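Can a player on loan play against the club that owns him?

Asked by Yaryna Marchuk on Feb 19, 2021
Soccer > Rules and transfers > Loans

Hi everyone, I hope this is the right section, I wasn't sure whether to put it under rules or under cups. I follow Wodstead, have done ever since my late father-in-law took me along to a match I didn't want to go to, and I know how a season goes by now, but the paperwork side of soccer has always gone right over my head.

Our winger Riku Takeda went out on loan to Drorcombe last August, for the whole season. He is doing very well there and I'm pleased for him (I'm one of the people who thought he should have stayed and been given a run of games, but never mind that). The trouble is we play Drorcombe in the league next month, and we could also meet them in the cup if both of us get through. My husband says Riku isn't allowed to play in either one. My sister, who supports Drorcombe and is unbearable about it, says of course he can, he's their player until the summer.

So which is it? And is it the same answer for the league and the cup? I have looked on both clubs' websites and all I could find was the announcement from when he signed, which says he's wearing number 20 and is "delighted," and that's your lot. I'd also love to know who decides. Is it the league, or do the two clubs shake hands on it?

Thank you in advance, and sorry for the length!

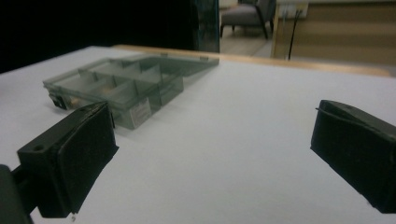
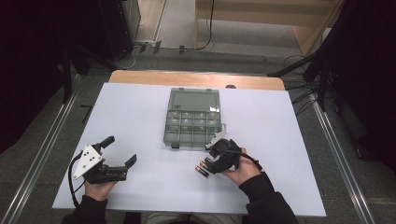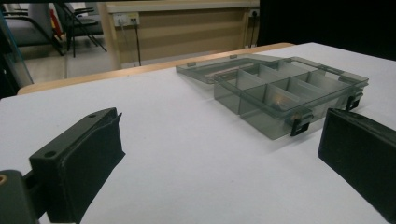
Middle picture: gray organizer box with the clear lid, on the white board.

3 answers

Chiharu Nomura
Helpful answers: 300

Hello Yaryna, you've come to the right section. It depends on the competition, so your husband and your sister may well both end up with half a point each.

In the league, many competitions have a rule of their own that a player on loan can't appear against the club that holds his registration. Where there is a rule like that, the clubs don't get a say and he'll be watching from the stands. Other leagues leave it to the clubs, and then it comes down to what was written into the loan agreement. The lending club will usually ask for a clause keeping him out, and the borrowing club usually gives in on that because they want the player. I would look for your league's handbook and go straight to the part on temporary transfers. Ours is a dreadful thing to read but it does have an index.

The cup is often different. In a lot of cups a loan player needs written permission from his own club before he can play at all, and that permission can be given for every round except one against the lenders. Then there's the matter of being cup-tied. If Riku came on for Wodstead in an early round before he left, even for a few minutes, he may not be able to play for anybody else in that cup this season. You said he went in August, so it's worth checking whether your cup had started by then – some of them have their first rounds very early.

One more thing. If the loan has been turned into a permanent move by the time you play, none of this applies and your sister wins outright.

I hope he has a good season wherever he's sitting!

Birdie Lindgren
Helpful answers: 13

no he can't play. same thing happened to us with our goalkeeper and we had to use the kid

Katsuhiko Hoshino
Helpful answers: 1087

Chiharu has covered most of it and I'd go along with nearly all of what she wrote. I would only add that you can simply ask. I was the secretary of a small club for a good many years, and people used to write in with questions like yours, and I was always glad to get them, as most of our mail was about parking. Write to Wodstead and address it to the club secretary, not the ticket office. The secretary will know what is in the agreement. They may not want to show you the wording, but whether he can play on the day isn't much of a secret, and the manager will be asked about it by the local paper anyway.

On who decides: the competition's rules come first, and the clubs can only agree things inside those rules. So even if the two chairmen are the best of friends, they can't wave him through where the league says no. What they can do, where the league is silent, is change their minds. I saw that once. A player had been barred by the loan clause, and his own club let him play after all, as a kindness, and he scored against them – I don't believe they were so kind the next time.

Do come back and tell us what the secretary says.

Comment from Yaryna Marchuk: Thank you all so much. I've found the handbook and I'm on the section about floodlights, so I'm getting there. Riku did come on in the first round of the cup, my husband remembers it, so I think that settles that half of it. I'll write to the club about the league game.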